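Workshop notebook, sound and backline
July, entry begun 09:40

Subject: preparation of the Furnival touring rig ahead of the outdoor run

1. State of the rig on return

The Furnival rig came back from the Jedley dates overnight and was booked in before the first shift. All flight cases were accounted for against the outgoing sheet. The monitor desk, both stage boxes and the main multicore were placed on the north bench for inspection. The playback rack was left in its case until the bench was clear.

The crew report mentions intermittent noise in the drum fill during the second half of the last Jedley show. It was cured on the night by moving the kick channel to a spare line. No fault was traced at the time, as changeover was short and the following act needed the stage. The report does not give the number of the line that was abandoned, and colleagues are again asked to write this down, even if only on tape stuck to the stage box.

2. Multicore and stage boxes

Every line was tested end to end with the cable tester, then again while the tails were flexed by hand. Lines 2 and 3 on the stage left box failed on flexing. Line 2 had a broken screen at the tail connector. Line 3 had a cold joint on pin 2, with the cable clamp slack enough for the outer jacket to turn freely. Both connectors were cut back and remade. Line 3 is thought to be the source of the noise in the report, though this cannot be confirmed without knowing which channel was in use.

The stage right box passed in full. Its lid hinge is stiff and has been oiled.

The multicore itself measures 82 metres, including tails. The outdoor sites have asked for the mixing position to be placed further back than we are used to, and the length should be enough provided the cable is run along the barrier and not up through the wings. The advance sheet for Brultetti shows a cable ramp across the main service road. The sheet for Brivulari shows none, and this must be raised with the site office before load-in. Our own ramps are not on the truck list at present.

3. Drum and keyboard risers

The brakes on the keyboard riser were adjusted. One castor on the drum riser has a flat spot and rumbles when the riser is pushed across a hard floor. It is safe to use. A replacement has been requested from stores, to be fitted at the first opportunity.

The drum carpet has been cleaned and re-marked. The old tape had lifted in several places and the hi-hat position had drifted from the plot. New marks follow the plot held in the production folder, which is the only version that should be used from now on. Copies kept in tool cases are to be thrown away.

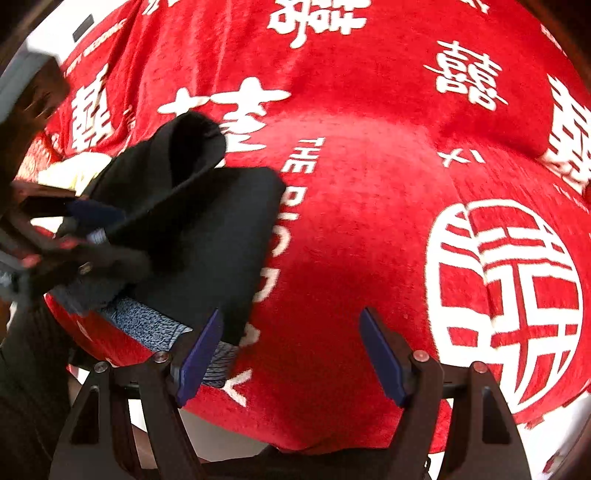
4. Playback and click

The playback rack was powered up at 13:15 and left running through the afternoon. Both machines started cleanly and the changeover switch worked in each direction. When the main machine was stopped on purpose, the spare took over without an audible gap at the monitor desk.

The click level sent to the drummer's pack was found to be higher than the figure on the show file. It is probable that it was raised at Jedley to compete with the side fills. The level has been put back to the filed value and a note has been left on the desk. If a higher setting is wanted, it should be saved to the file under a new name so that the earlier version is kept.

5. Festival changeovers

The outdoor dates allow far less time between acts than our own shows. The agreed method is to build on rolling risers behind the stage, line check there through the sub-boxes, and connect to the house system only when the risers are in place. A dry run was held in the yard. The first attempt was slow, chiefly because the monitor tails were coiled on the wrong side of the riser. The second was acceptable.

Tails are now colour-coded to match the stage plot. Red is for the drum riser, blue for keyboards, and yellow for the downstage line.

6. Outstanding

Fit new castor to drum riser when received.
Ask Brivulari site office about cable ramps, and add our own to the truck list if needed.
Obtain the Jedley channel number from the monitor crew.
Charge and label all radio pack batteries.
Retest lines 2 and 3 on stage left after the first truck journey.

Rig closed and cased at 18:30, apart from the drum riser.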